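# The Second Count

At Istatcombe General the medical records office used to close at five in the afternoon and start the next day with a backlog. The office handled referral letters, discharge summaries and transfer requests for a hospital of 600 beds, and it did so with paper folders, a barcode gun and a tracking program written for a different building. When the hospital moved to electronic charts, most people assumed the office would shrink to a desk. It now has eight clerks, two more than it had before.

Kuo-hua Peng runs it. She came from the billing side, where she spent her first years matching procedure codes against physician notes, and she describes records work in the same terms. A record is either complete or it isn't. If it isn't, there is a missing item, and the missing item has an owner.

"A scanned page with no patient number on it is worse than a lost page," she says. "People go looking for a lost page."

The electronic system, Cindance, was installed one department at a time. Outpatient clinics went first, then surgery, then the wards. During the changeover a patient could have a paper chart in one part of the building and a digital chart in another, with a third set of notes in the ambulance bay. The clerks' job was to make those agree. Every paper chart was pulled, checked against the index, scanned, and checked again by a different person. The second check is the part Peng fought for. The original plan called for spot checks on one chart in every batch.

Her case rested on a trial. Her clerks took 700 scanned charts from the outpatient clinics and compared each one with its folder, page by page. They logged four kinds of fault: page missing, page duplicated, page out of order, and page filed to the wrong patient. The last kind was the rarest and the only one that could put a person at risk. It also could not be found by spot checks with any reliability, for the simple reason that it turned up in single pages inside charts that were otherwise clean.

The hospital agreed to the full second check. The changeover took longer as a result, and the surgical department ran on mixed records through most of July.

Dardo Vergara was the clerk assigned to surgery. He had worked in the hospital's central stores before that, and he brought a habit from the stockroom: he counts a folder before he opens it and again after he closes it, and writes both numbers on the cover sheet. If they differ, the folder goes back in the tray. The other clerks picked it up within a few weeks, and the two boxes were later printed on the cover sheet itself.

"In stores you count out and you count in," Vergara says. "Linen, gloves, batteries, the same thing. I didn't see why paper would be different."

The work has changed since then. Very little is scanned now. What arrives instead is electronic mail from outside practices, some of it sent as plain text, some as pictures of faxes, and some under a name that matches no patient on the index. Huang, a family practice across the county, sends everything in a single long file at the end of each day, and a clerk splits it by hand. The Brumberg clinic sends one file for each patient but leaves out the date of birth. Neither practice is breaking a rule. The intake standard asks for two identifiers and does not say which two.

Peng has written a one-page request asking that date of birth be one of them. It has been sent back twice for changes in wording.

The clerks also answer the phone, a part of the job that appears nowhere in the staffing plan. Patients call for copies of their records, and ward staff call to ask where a letter has gone -- usually it has been received and is waiting in a queue under a misspelled name. Vergara keeps a list of common misspellings taped beside his screen. It covers both sides of the sheet, and he is waiting on a change to the search function that would let the index check sound-alike names without being asked.

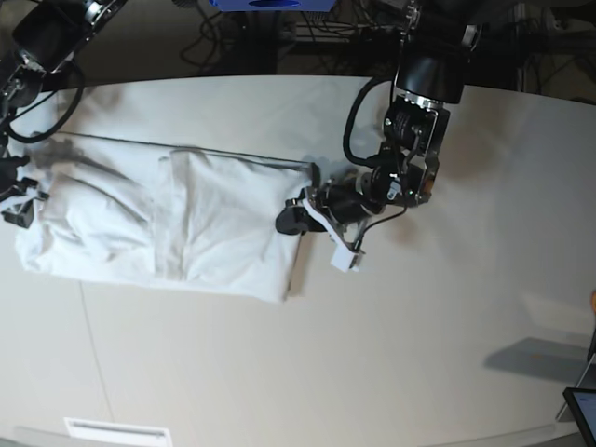

Until that change is made, the list stays up, and new clerks get a copy of it with their login.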